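Heater only blows warm on the driver's side, Gaven estate

Posted by hefin_eynon

Evening all. I've had my Gaven estate since last August and on the whole I've been very happy with it, but now the mornings have turned I've found that the heater only blows properly warm on my side. My wife sits there in her coat and gloves giving me looks! The passenger vents do blow, and blow hard, but the air is cool at best. The coolant is up to the mark and the gauge sits in the middle where it always has. I was quoted 637 pounds by the garage in Atdale for a new heater matrix, dash out, two days' work, and I nearly fell off the chair. Has anyone had this and got away with something cheaper?

Posted by MyfanwyS

Hello Hefin, and sorry to hear about your poor wife. I had the very same thing on mine and it was the matrix partly silted up. The side furthest from the inlet goes cold first. We flushed it with a garden hose, very gently, first one way and then the other, and you would not believe the brown muck that came out (I ruined a good washing-up bowl). It has been lovely and toasty ever since. Do be careful with the plastic stubs on the bulkhead as they go brittle with age, and let everything cool right down before you take a hose off.

Posted by cledwyn_m

I'd hold fire on the flushing, with respect to Myfanwy. If yours has the separate temperature knobs for left and right then there's a little flap motor for each side, and the passenger one is well known for stripping its gear. Mine did it at 19 years old and I was fooled into changing the thermostat first, like a clot. Take the glovebox out, four screws and a clip, get somebody to turn the knob and watch whether the arm moves. It costs nothing to look.

Posted by MyfanwyS

Fair point about the knobs, but mine has the two knobs as well, Cledwyn, and it was still the matrix! I'd feel the two heater hoses with the engine warm before pulling any trim off. One hot and one barely warm means it's blocked.

Posted by cledwyn_m

And mine had both hoses hot, so we may both be right. Feel the hoses, then look at the flap. I still say a garden hose is asking for trouble on an old matrix, and I've mopped out enough footwells to have an opinion on it.

Posted by sabina_b

I've used the Standuretti flushing kit on two cars now, the one with the clear pipe so you can watch the colour of the water. Much kinder than mains pressure. My old Gape saloon took three goes before it ran clean, so don't lose heart if the first one makes no difference.

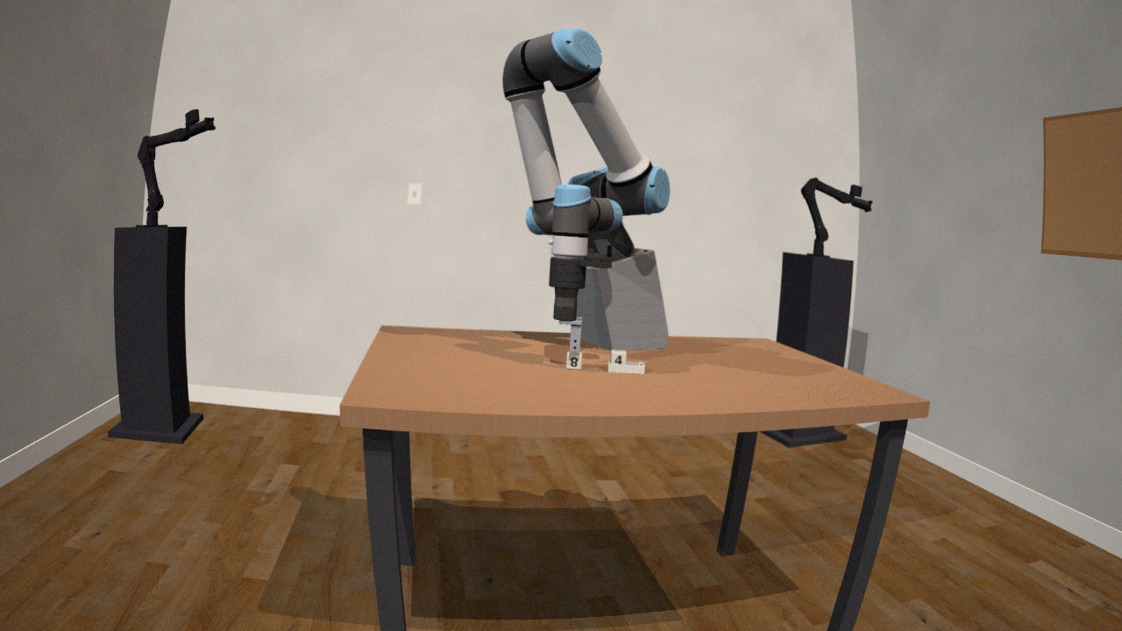 Posted by SionedG

Does the whole cooling system need draining before you take the heater hoses off?

Posted by sabina_b

Only a little comes out if you clamp both hoses first, so put a tray underneath and top up with the same coolant when you've finished.

Posted by hefin_eynon

Thank you all, what a kind lot you are. I've been out with a torch and both hoses are good and hot, so it's the glovebox next and one point to Cledwyn for now. I'll let you know how I get on once I've found the right screwdriver.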